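Foro de células pequeñas > Montaje y mantenimiento
Tema: Holgura en los dedos de la pinza y roce con el borde de la cesta

fasil_lemma
Miembro
Buenas tardes a todos. Perdonen si escribo alguna cosa mal, el español no es mi lengua primera.

Tengo a mi cargo una célula con un brazo y una pinza eléctrica en el taller de Tadomer. El ejercicio es muy sencillo: coger una pelota verde que está dentro de una cesta de mimbre, levantarla y volver a dejarla. La cesta está sobre una mesa con mantel blanco. Desde el mes de July, como dice mi hoja de registro (está en inglés), he tenido dos problemas.

El primero es que un dedo tiene un poco de juego lateral cuando la pinza está abierta. Lo siento con la mano, con el brazo parado y sin corriente. El segundo es que el punto de salida ha quedado demasiado bajo y un dedo toca el borde de la cesta.

Mi pregunta es por cuál de las dos cosas debo empezar. He pensado en apretar todos los tornillos de los dedos y después enseñar otra vez los puntos. ¿Es correcto este orden?

stulcombe_taller
Miembro veterano
El orden es correcto, pero "apretar todos" me da miedo. En esas articulaciones hay tornillos que hacen de eje. Si los aprietas como los fijos, el dedo se frena y la pinza pierde fuerza en el cierre. Mira primero el manual de tu modelo y separa unos de otros. Yo les pongo un punto de pintura a los fijos y así veo después si han girado.

Hemen
Miembro
Yo no empezaría por la pinza. Un dedo que toca el borde es un problema de altura del punto, y eso se corrige en dos minutos. Sube el punto de salida 30 mm y prueba. El juego lateral puede esperar al mantenimiento normal.

stulcombe_taller
Miembro veterano
No estoy de acuerdo. Si enseñas los puntos con un dedo flojo, los tienes que enseñar otra vez cuando lo arregles. Es trabajo doble.

Hemen
Miembro
Depende de cuánto juego. Con una pelota blanda, medio milímetro no se nota. Con una pieza mecanizada te doy la razón.

fasil_lemma
Miembro
Gracias a los dos. No he medido el juego, solamente lo noto. Mañana busco un reloj comparador.

Otra duda: la cesta no está fijada a la mesa. Cada vez que la muevo para limpiar el mantel, queda un poco girada. ¿Ustedes pondrían topes?

Sosina Feyisa
Moderadora
Fasil, he movido el tema desde "Programación", aquí te van a contestar mejor.

Sobre la cesta: una cesta tejida no tiene ninguna cara recta, así que los topes rígidos ayudan poco. Nosotros dibujamos el contorno en una plantilla de cartón. Se coloca la plantilla, se coloca la cesta dentro y se retira la plantilla antes de arrancar. El mantel también se mueve, por eso la plantilla se apoya contra el canto de la mesa y no contra la tela – este detalle nos costó una mañana entera.

jemal
Nuevo
Hola, me permito una opinión diferente. Si la cesta va a cambiar de sitio, es mejor dejar margen en el programa y olvidar la plantilla. Punto de aproximación alto, bajada vertical, cierre, subida vertical hasta pasar el borde con holgura, y solo entonces el movimiento lateral. Con la subida en diagonal, el dedo exterior siempre llega al borde antes que la pelota.

Hemen
Miembro
Lo que dice jemal es lo que yo haría. Subida vertical y se acabó el roce.

Sosina Feyisa
Moderadora
Las dos cosas no se excluyen. La subida vertical resuelve el roce. La plantilla sirve para que el punto de agarre sea el mismo en cada turno.

stulcombe_taller
Miembro veterano
Y no dejes el recorrido de los cables para el final. Mueve el brazo despacio, a velocidad reducida, por toda la trayectoria nueva y mira que ningún cable quede tirante en la muñeca. Al subir los puntos, el brazo se pliega de otra manera y el bucle que antes sobraba puede faltar.

fasil_lemma
Miembro
He vuelto con resultados. Esto es lo que hice el Sunday (perdón, el domingo), con el taller cerrado:

Primero, corriente fuera y revisión de los tornillos de los dedos. Uno de los fijos había girado. Lo saqué, limpié la rosca, puse fijador de fuerza media y lo dejé curar hasta la tarde. Los tornillos que hacen de eje no los toqué.

Segundo, enseñé otra vez los puntos, con la subida vertical como recomendó jemal. El punto de salida está ahora a 117 mm sobre el fondo de la cesta.

Tercero, hice la plantilla de cartón. Hemen tenía razón en que la altura era lo urgente, pero estoy contento de haber mirado la pinza antes.

La trayectoria a velocidad reducida la pasé dos veces y el bucle del brazo no quedó tirante. Todavía me queda la duda de si cambiar la cesta por una de borde más bajo. Adjunto las fotos del puesto.

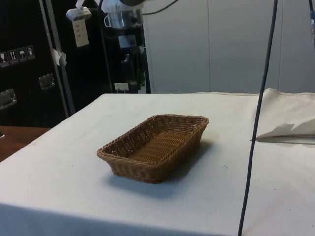
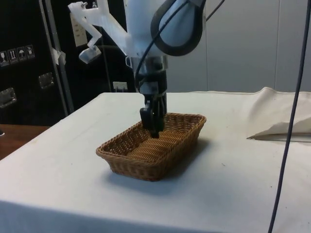
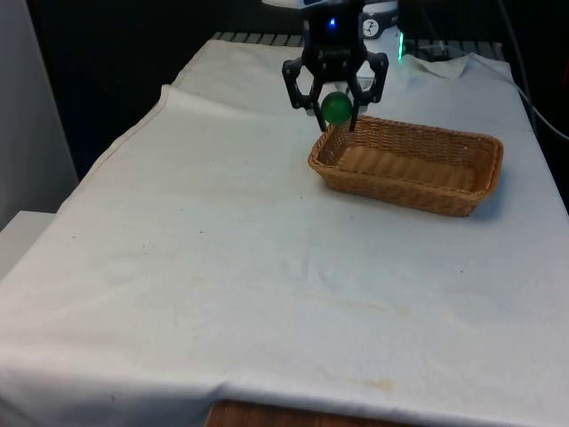
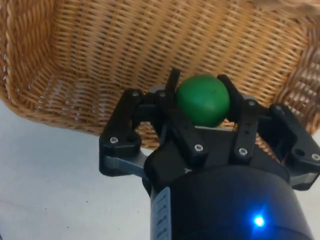

La cesta de mimbre del puesto; en las dos últimas fotos, con la pelota verde entre los dedos de la pinza.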